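Monday, bench 3, two-arm cell

Went through the Grilleck working rules again this morning and marked up what we really do against what the sheet says. Notes so the next revision isn't done from memory.

Speed cap. Sheet says 200 mm/s whenever a person can reach the table. We've been holding to it in teach mode but the cap wasn't set in the playback profile. Set now, both arms. Checked by running the long traverse and reading the log: peak sat at the cap and stayed there.

E-stop. One button drops both arms. Tested from each side of the bench before the first run, initialled in the book. The rule says daily. The book has gaps in January, so we haven't been doing it daily. No excuse for that, it takes a minute.

Overlap zone. This is the one that needs rewriting. The sheet was written for one arm and says "keep clear of the tool", which means nothing when the other thing near the tool is another tool. Proposed wording: only one arm moves inside the overlap at a time, the other holds position until the first reports stopped. Branodell's handover procedure does it with a token and I'd copy that. Inga (the cell controller, for anyone new) already supports it, setting 1339, off by default. Turned it on.

Minimum gap between fingers outside a commanded handover: 20 mm. Zendent's own guidance is looser but their fingers are stiffer than our orange pads.
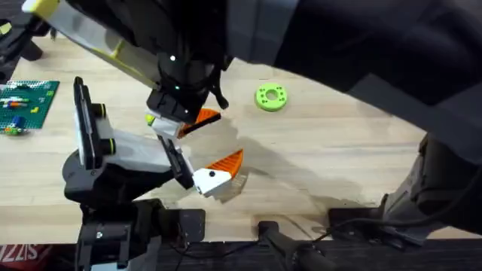

Handovers go slower with the token on. I can live with it. If anyone wants the time back, shorten the approach path and leave the setting alone.

Small parts. Bricks stay on their baseplate between runs. Anything that drops gets picked up with both arms disabled, not paused — paused still holds torque and will resume if someone hits the pendant.

Cables. Sheet asks for strain relief at the base and a look over before power-up. Adding a line: check nothing has crept under a clamp foot.

Still to do: reprint the sheet, take the old one off the wall, redo the overlap test with the arms swapped.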